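Introduction to Esports Practice
Handout for Unit 6: Double Elimination Brackets and How a Team Should Prepare for Them
Instructor: Melaniia Lysenko

Please read this handout before the seminar. In the seminar we will draw a full bracket on the board, and I will ask each group to explain one match of it.

1. Basic terms

In a double elimination tournament a team leaves the event after its second lost series. All teams who have not lost yet play in the upper bracket. A team which loses there goes down to the lower bracket and continues. The last match is the grand final, where the winner of the upper bracket meets the winner of the lower bracket.

A series is a set of maps. Best of three means that a team must win two maps. Best of five means three maps. Students often write "match" for both a map and a series in their reports. In this course a match is the whole series, and one map is called a map. Please keep to this in the written work.

Seeding is the order in which teams are placed into the bracket. Usually it comes from a group stage or from earlier results. Good seeding keeps the strongest teams apart in the first rounds.

2. The Nurkgate bracket

Our main case is the student league at Nurkgate, where Eifion Dafis was the tournament organizer and where I helped with the schedule. The game was Starkness, a team shooter with four players on each side. In February the open stage had 352 registered players, and the best teams from it came to the final weekend.

Itlow came as the second seed. They won their first series without losing a map, and then they lost to Maglaya in the upper bracket final. After this loss they had to play the lower bracket final on the same evening. They had a break of six minutes between the two series, which was written in the rules but which their captain, Lena Sadowski, did not expect to be so short.
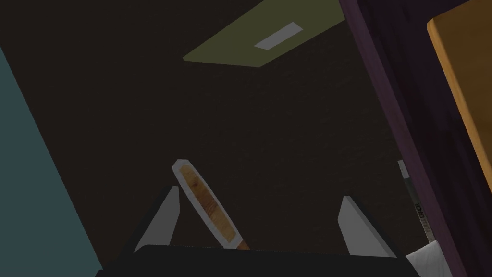

The lower bracket final went to the fifth map. Itlow won it, and the players had very little time to talk about the grand final. Maglaya, who were waiting in the upper bracket, used the same period to watch the maps and to prepare their vetoes. When the grand final started, Itlow chose the same opening map on which they had already lost to this opponent. I want you to think about why they did it. In her interview Lena Sadowski told us that the choice was agreed in the morning and that no player proposed to change it.

3. Bracket reset

In some tournaments the team from the lower bracket must win two series in the grand final, as the other team has not lost yet. This is called a bracket reset. It is fair in the strict sense, but it makes the end time of the day difficult to plan. Eifion Dafis decided against the reset and gave Maglaya an advantage of one map instead. Princess Dimaculangan, who coached Maglaya, was not happy with this decision and wrote her objection before the event. Her letter is in the course reader. Read it together with the answer from the organizer.

4. Vetoes

Before each series the teams remove maps from the pool in turns. The higher seed decides who starts. A weak team often removes the best map of the opponent and forgets to protect its own best map. When you study a veto, write down three things: which map was removed first, which map was left at the end, and what record each team had on this last map before the event.

5. Work for the seminar

Draw the bracket of the Nurkgate final weekend from the results sheet. Mark every drop from the upper to the lower bracket with an arrow.

Calculate the largest number of maps which Itlow could play on the last day if a bracket reset had been used.

Write half a page on this point: should a team which comes from the lower bracket receive a longer break before the grand final? Use the rules and one of the two letters.

Eifion Voyle will lead the second group in the small room. Bring the results sheet on paper, as we will write on it.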